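Home Builds Manuals Parts bin Forum Contact

This site uses cookies to remember which step you gave up on. Accept Manage

Stiltby two-arm build, manual section 4: Sweeping up after itself

By now you have a pair of arms that move when asked and, with luck, stop when asked. Sections 1 to 3 covered bolting, wiring and apologising to the neighbours. In this one the arms learn to use a dustpan and brush, a job most households give to a seven-year-old.

You will need the Hisberg wrist adapters from section 2, both black hands, a dustpan with a plain narrow handle, a hand brush, and the Hotarano control software with the October patch installed. Earlier versions will run, in the way that a dog will run if you drop a tray.

Before you start

1. Home both arms. Wait for the second beep. The first beep means only that it has heard you.

2. Set the speed limit to 2 in the Hotarano panel. The panel will offer you 4. Decline.

3. Put the emergency stop where your hand falls naturally. Daniyal Shaikh keeps his on the bench behind him and has a dent in the plasterboard to show for it.

CAUTION: Stay outside the reach of both arms whenever the motors are live. They don't know where your shins are.

Fitting the dustpan

4. Open the left hand fully and switch it to Teach. Place the handle across the palm and close the fingers using the slow slider.

5. Set the grip limit to 700. The number has no units. Matubbar, who make the hands, were asked what it measured and replied with a price list.

6. Wiggle the pan by its lip with the motors off. If the handle turns in the fingers, open the hand, seat it deeper and repeat step 5. Raising the grip limit will also cure it, until the handle splits.

7. Save the pose as PAN_HOLD. Don't save it as "test". You already have nine of those.

Note: a pan with a soft rubber lip forgives a poor angle. A hard lip will catch on every stitch and then let go all at once.

Fitting the brush

8. Leave the right hand open and flat while the left arm settles. Bring the brush to the hand only after the left arm has stopped hunting about.

9. Check the slack in the right-hand cable before you go any further. It should reach the full sweep without lifting the brush, dragging the brush or adopting it.

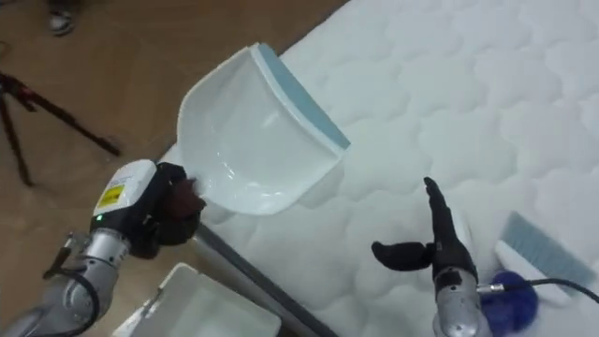
10. Practise on something soft first. A mattress is ideal: a dropped pan does it no harm, and the arm can misjudge the height by a fair bit before anything expensive happens. Bare floorboards come later, once you trust your height setting or have stopped caring about the varnish.

11. Run SWEEP_DRY with nothing to sweep. Watch the lip of the pan and leave the brush to its own devices. If the lip digs in, raise PAN_HOLD by one notch and run it again.

12. Add crumbs. Toast is good. Avoid flour, glitter and anything you'd have to explain to a landlord.

If the pan tips its contents back out on the return stroke, the wrist is taking the short way round. Tick "keep level" in the motion tab. It is the one under the large button you've been told never to press.

Next: section 5, Emptying the bin (read section 5 twice)

Comments

Obaidul Pathirana: Step 6 saved my second dustpan. The first one had already gone. Could you move it to before step 5?

Daniyal Shaikh: The dent was there when I moved in.

gluegunmarg: Mine beeps three times on homing. Is that better or worse?

Obaidul Pathirana: @gluegunmarg loose connector on the wrist, had the same. Power off, push it home, try again.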